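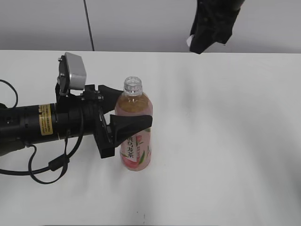

Vusteck is a software package for planning and control of robot arms that pick up and move household objects. It is developed by the company Skaltik and is used mostly in research laboratories and in teaching. The first version was written by Irena Wasilewska, and the public release followed on April 24, 2020.

Overview

The software is divided in two parts. The planner, called Flonbridge, receives the estimated position of an object and searches for a path of the arm which does not touch the table or other arms in the same workspace. The controller follows this path and corrects it during the movement. Both parts run as separate processes, so the controller can bring the arm to a stop also when the planner does not answer.

Perception

Vusteck accepts color and depth images from a camera on the wrist, from a fixed camera, or from both. Clear plastic and glass are known as difficult cases, as depth sensors often return missing values on them. For such objects the software takes the outline from the color image and the height from the plane of the table. Open bottles and cups can be marked as "upright only". The planner then limits the tilt of the gripper to 8 degrees during the whole transport.

Grasp selection

For each object the planner produces up to 266 possible grasps and gives a score to each of them. Grasps from the side are preferred for tall objects. The method of scoring was rewritten in version 2 by Lurdes Cordeiro, who added a penalty for positions where the cable of the wrist camera could be pulled tight. In the older version this had to be set by hand.

Limitations

The planner treats a filled container as a rigid body and does not calculate the movement of the liquid. Work with two arms is supported, but both must be connected to the same computer. Paths are recalculated 20 times per second at most.

See also

Sadowski (simulation tool)
Motion planning
Parallel gripper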